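4.2 Secondary circulation and the afterlife of a non-event

The comment threads in our second collection concern what we will call the Airport Soup affair, after the headline that gave it a name. Readers who missed it have our congratulations. In October, a member of the pop group Tukine was reported to have declined a cup of soup in a departure lounge. The report ran on the gossip portal Zudmont, was translated within the hour by the fan account network Nurker, and had by Monday acquired a backstory, a villain and a petition.

We take the soup seriously as an object of study, which is more than the band's agency did. Its statement consisted of one sentence and a link to tour dates. Görtz has argued elsewhere that an agency's silence is read by fans as a text in its own right, and the threads bear him out. Of the 2,000 comments in the sample, 401 discuss the statement, and a fair portion of those discuss what it leaves out. One commenter devotes four paragraphs to a missing comma. We have checked the original and the comma is indeed missing.

Coding followed the scheme set out in Section 3. Each comment was assigned a primary stance toward the report (accepting, doubting, mocking, or indifferent but present). The last category was added at Huenchumán's insistence during piloting and proved to be the liveliest of the four. Its members announce that they don't care, explain at length why no sensible person would, and come back the next morning to see who has answered. We had expected to find them a nuisance. They turned out to hold the longest exchanges in the collection, and several of them appear to have become friends.

Once duplicates, advertisements and comments made up entirely of weeping emoji had been removed, 1,584 comments remained for close reading. The removal of the emoji was disputed between the authors. Görtz held that weeping is a stance. Huenchumán agreed but asked which one, and there the matter rested, as neither of us could reliably distinguish grief from laughter in the symbols as used. A colour-coded attempt to do so survives in a spreadsheet we do not intend to share.

Doubt travels differently from belief in this material. Accepting comments tend to cluster under the first report and repeat its wording, sometimes down to the typographical errors. Doubting comments arrive later, cite one another, and take on the manner of a judicial inquiry. A user who happened to have worked in airport catering was treated for most of an afternoon as an expert witness. She was asked about ladle sizes. She answered in good faith, was thanked, and was then accused of being employed by a rival group, Godoy, whose only connection to events was a similar haircut.

The Godoy theory deserves a word, as it accounts for 329 of the comments read closely. It holds that the soup story was planted to distract from Godoy's own troubles, which at that date amounted to a postponed fan meeting. No evidence was offered, and the absence of evidence was promptly entered as evidence. We note that the theory flourished mainly among commenters who had earlier been coded as doubting. Scepticism toward the portal did not extend to rumours of the sceptics' own manufacture. Earlier work on celebrity gossip tends to cast the doubting reader as its hero, and we would urge some caution there.

Merchandise talk forms a smaller strand and is the one that outlived the rest. Within the week, threads under the original report had drifted to soup bowls, spoons and lunch sets, first as jokes and then with shipping costs attached. Animal-headed children's tableware was a recurring favourite, apparently on the grounds that the accused was thought to resemble a cat. Posters argued about which character cutlery most resembled him and at what angle. By the close of the collection period the question of whether any soup had been refused was no longer being asked. We return to this drift in Section 5, where it is compared with the airport luggage threads, a body of writing that neither author wishes to read again.

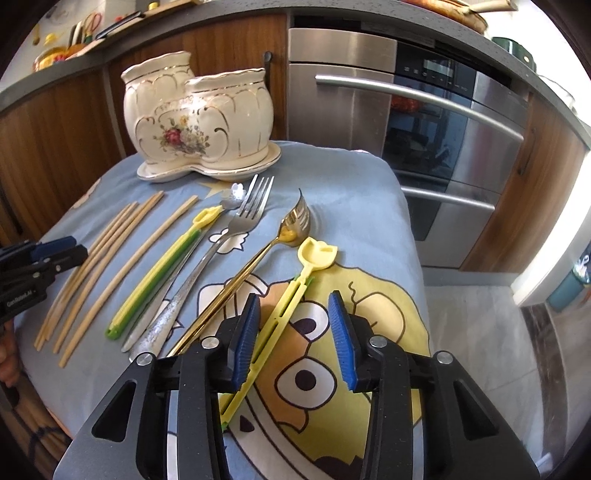
Figure 3. Child's utensil with cat-head cap, yellow plastic.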